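Week 4: Heat Embossing on Dark Card Stock

Hi everybody! I promised I'd type up what we went over in class, so grab your notes and fill in whatever you missed. We're still using the Wulcombe leaf stamps this week, plus the clear pigment ink from your Olvera kits.

First up, prep. Rub the anti-static pouch over the whole panel, edges too (I always forget the edges). Dark card shows every stray speck of powder, and white powder on navy is the worst of the bunch. My panels are cut from Pisari 298 gsm, a bit heavier than what you used for the layered cards, and I love how flat it stays.

Ink the stamp well, press straight down, and lift. No rocking! Pour the powder on right away, tap the back twice, and tip the extra onto your folded scrap sheet so it can go back in the jar.
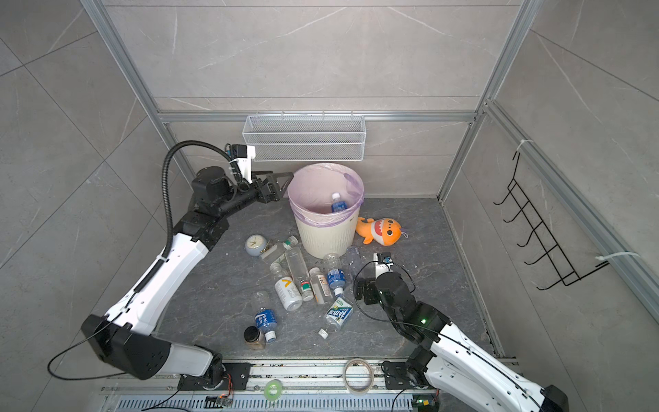
Now the heat gun. Let it warm up for 7 seconds pointed away from the card, then come in from underneath. Watch for the powder to go from grainy to shiny, and move along as soon as it does. If you stay too long, the shine sinks into the paper and you get a flat, oily look. I did that to a whole batch of tags last October and ended up using them as bookmarks.

If you want to color inside the lines, go with pencils on dark card. Alcohol markers just disappear. Start light, build up, and leave a little bare card showing near the veins of each leaf.

Homework: two finished cards, one with white powder and one with the Futell copper. Trim your panels to 90 mm by 59 mm so they fit the small frames we'll be die cutting next week. Bring your foam tape!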